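Home | Archive | Turntables | Speakers | About | Contact

Changing the belt and setting the arm again

September 14, 2021
Posted by the author

Print this post | E-mail this to a friend

I bought the Lurby turntable second-hand in June from a shop in Bunumden. It cost 279, which left a bit over for a new belt and a mat. The belt stayed in its packet until last weekend, mostly because the old one seemed fine.

It wasn't fine. I had been hearing a slow waver on piano records and had put it down to the pressings. I have a test disc with a steady tone on it, and when I played that the pitch went up and down enough that I could hum along with the change. With the platter off I could see the belt had a flat spot and a shine along one side.

The new one went on in a few minutes. I cleaned the pulley and the rim of the platter first with a cotton bud and alcohol, and let both dry before touching the belt. It helps to wear thin gloves, as the grease from your fingers ends up on the rubber. The waver on the test tone has gone as far as I can hear.
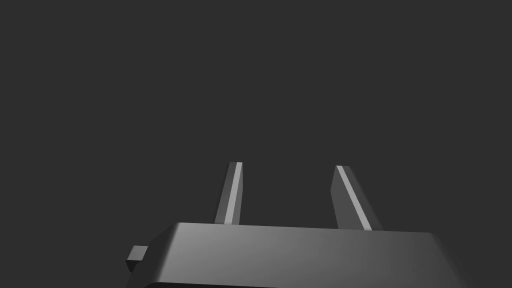
Leaving the belt alone for a day before judging the speed is worth doing, one reader wrote under my last turntable post, and the same reader thought I should check the arm while everything was apart. I did both. The speed was slightly fast on the first evening and had settled by the next, so I'm glad I didn't go near the adjustment screw.

The arm took longer. The counterweight had crept round and the stylus was tracking lighter than the maker of the cartridge suggests. I set it again with a small digital scale, then went through the alignment with a paper protractor. The cartridge was slightly twisted in the headshell. I slackened both screws, turned it by a hair and did them up a little at a time, and had to do it twice because it moved on the last turn.

The sound is steadier now and there is less spit on the inner tracks. I played the same 23 minutes of a string quartet before and after, and the last few minutes of the side are much easier to listen to.

Next is the phono stage. The one I use is a Nkosi box that I bought for 39, and it hums if the mains lead runs anywhere near the signal cables. I have been looking at the Ritport, but it is 300 and I would like to hear one in a room before paying that. For now I have moved the lead to the other side of the shelf and the hum has dropped.

Previous post | Next post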